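Keeping a Small Home Desk Under Control

Posted Jun 13, 2023

Filed under: Home, Tidying, Paper

I work at a desk that used to be my grandmother's sewing table, and it was never meant to hold a monitor, a printer, two mugs and the mail. For years I cleared it every month or so in one big angry sweep and then watched it fill back up again. These days it stays mostly fine, and the tips below are what got me there. Take the ones you like and skip the rest!

Start with the surface, all of it

Take everything off. Yes, the lamp too. Put it on the bed or the floor and wipe the desk down with a cloth wrung out in warm water with a drop of dish soap, then dry it right away with an old T-shirt. I used to spray cleaner straight onto the wood and ended up with a cloudy patch by my left elbow that I've never been able to get out. Mug rings I go after with a little mayonnaise left on overnight (I know, I know, but try it somewhere hidden first).

Now put back only what you touched this week. On my desk that's the keyboard, the lamp, one pen cup and a notepad. Everything else has to earn its way back in over the next few days, and you'd be amazed what never does. I had a tape dispenser on there for ages with no tape in it.

The pen cup

Test every pen on scrap paper and toss the duds as you go. I keep five: two black, a red, a pencil and a fat marker for labeling boxes. The rest live in a zip bag in the drawer, and when one in the cup dies, a new one comes up from the bag. If you have kids who raid your desk, put a second cup somewhere they'll find it first.

Cables

Cables are the part I put off longest – I think most people do. Unplug them all and label both ends before you do anything else. Bread bag tags work great for this, the flat plastic kind, and you can write on them with a permanent marker. Then gather the extra length into a loose loop and hold it with a strip of hook-and-loop tape. Don't wind it tight around your hand, and don't use twist ties with bare wire poking out.

My power strip is screwed to the underside of the desk at the back, so the only thing that reaches the floor is one cord. Vacuuming under there used to be a whole event and now it's about as exciting as the rest of the carpet. Leave a bit of slack if your desk goes up and down, and check that nothing pulls when it's at full height.

Room for the thing you're working on

Whatever else you do, keep one clear patch big enough for the job at hand. I marked mine out with washi tape for the first couple of weeks, which looked silly but taught me to stop parking the mail there. When I'm done for the day, the project goes on a baking tray (an old one with rims) and the whole tray slides onto the shelf. Next morning it comes back exactly how I left it, little screws and all.
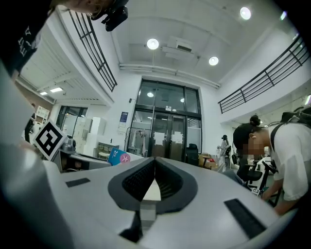
Paper

I bought a Grultunell letter tray at a yard sale and it has two levels, which is all anybody in my house needs. Top is for things I have to do something about. Bottom is for things I have to keep. Junk mail gets ripped up standing over the recycling bin, with my coat still on if I can manage it.

Once a month I empty the bottom tray into folders. Mine are labeled House, Car, Health, Money and Odd. The Odd folder gets the most use, and I go through it every August when it's too hot to do anything else. Last time I sorted 221 sheets of paper out of that folder and kept 56, and most of what went was instruction booklets for things I don't own anymore.

The drawer

Small boxes, no lids. Phone boxes are perfect, and so are the trays that fancy chocolates come in. I line the bottom of the drawer with a scrap of shelf liner so the boxes don't skate forward every time I open it. Paper clips, stamps, batteries, the tiny screwdriver – each gets its own box. If the drawer sticks, rub a plain candle along the runners and work it in and out a few times.

Dust

A soft, clean paintbrush gets between keyboard keys and around the lamp base better than any cloth I've tried. Turn the keyboard upside down and give it a gentle shake over the trash first. For the monitor I use a dry microfiber cloth and nothing else, with the screen switched off so I can see the smudges.

I do the brush on the same day I water the plants, so it gets done. The spider plant on the windowsill sheds brown tips all over the printer, and I just brush those up at the same time.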